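Brekside council bag offer leaves some shoppers asking what it is for

Households in Brekside will be able to collect a zip-top canvas tote bag from the Memerthorpe Road library from Saturday, under a council-backed scheme that is meant to cut down on the number of bags people buy and throw away.

The council has ordered 1,287 of the bags from local supplier Holodetti. One will be handed to each household that signs up at the front desk with proof of address, until they run out. By the close of sign-ups last week, 803 households had put their names down.

Whether the town was short of bags in the first place is another matter.

"I've got a cupboard at home that won't shut for bags," said Agathe Huet, who was returning books on the morning the scheme was announced. "Green ones, blue ones, the one from the pharmacy. I'll take it, sure. I'm not going to say no. But I couldn't tell you what I'm going to stop buying as a result."

Higinio Arriaga, the council's waste and recycling officer, said the point was to replace the thin reusable bags sold at checkouts, which he said too often ended up in the red bin after a handful of trips. A canvas bag with a proper closure, he said, was one people would keep in the car and go back to.

"It stands up by itself while you pack it, and it zips," he said. "People have told us over and over that they want something that doesn't tip out in the boot."

Asked who had told the council that, Mr Arriaga pointed to a survey run at the Saturday market in April. The survey form, which the council supplied on request, has six questions. None of them asks whether the person filling it in already owns a reusable bag. One asks what colour they would prefer. Navy came first.

The bags are tan. 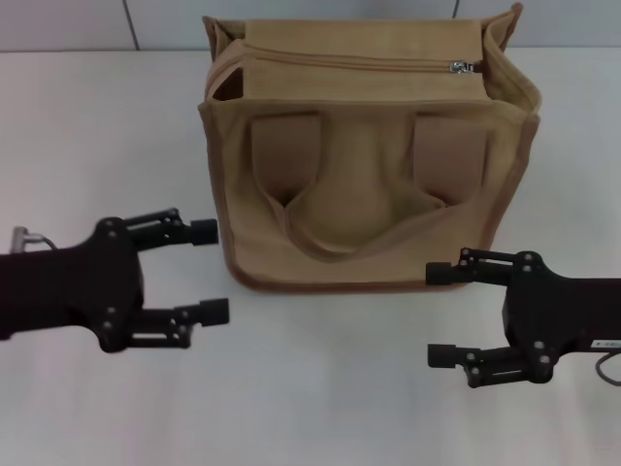

The Brekside tote, with zip top, brown piping and two handles on the front.

Mr Arriaga said the colour came down to price, with dyed fabric adding to the cost of each bag and to the wait. He would not say what the council paid per bag, describing the figure as commercial in confidence. The minimum order was 1,000, he said, and the extra 287 were added to cover replacements and new arrivals to the town.

Holodetti's local manager, Jérémie Aubert, said the shape had been chosen for groceries, with a boxy body and flat straps that fold down out of the way. He said the zip was the part customers asked after most, and that the company had pushed for it even though an open top would have been cheaper.

He was less definite on how long a bag should last.

"That depends on what you put in it," he said. "If you're carting tins every day, that's one thing. If it's bread and a lettuce, you'll have it for years."

Pressed for a number of trips, Mr Aubert said the company did not give one. There is no written warranty, although he said any bag with a faulty zip could be brought back to the Holodetti counter and would be looked at.

That question matters more than the council's flyer lets on. A heavy cotton bag takes a good deal more material and water to make than a thin plastic one, and has to be used many times over before it comes out ahead. The flyer says the bag is "the better choice for Brekside" and leaves it there. It does not say how many uses would make it so, and Mr Arriaga said the council had not done its own sums.

Nor is there a plan to check afterwards. Mr Arriaga said the council would "keep an ear out" for feedback and might run another survey at the market. The number of checkout bags sold in the town is held by the shops, and the council has not asked them for it.

Adom Amegashie, who runs the greengrocer's opposite the library, said he would have handed the figures over if anyone had come in.

"I sell fewer bags every year as it is," he said. "Most of my regulars bring a box or a backpack. It's the people passing through on the way to the coast who get caught short, and they can't get one of these because they don't live here."

He said he had no quarrel with the bag itself, which he had been shown by a customer on the sign-up list. He thought the zip was handy and the sides looked firm enough. He did wonder about washing it. "Light colour like that, you only need one punnet of strawberries."

The flyer has no care instructions. Mr Aubert recommended wiping marks off with a damp cloth and drying the bag open, in the shade. He advised against the tumble dryer.

Not everyone was grumbling. Agathe Lebrun, who signed up on the first morning, said she shopped by bus and had lost more than one jar of something rolling down the aisle out of an open bag. She had asked the desk if she could have two. She was told it was one per household, and that any left over would be dealt with at a later date.

Collection is from 10am at the front desk. Residents need to bring the slip they were given at sign-up. Those who have not registered can join a waiting list at the library during opening hours.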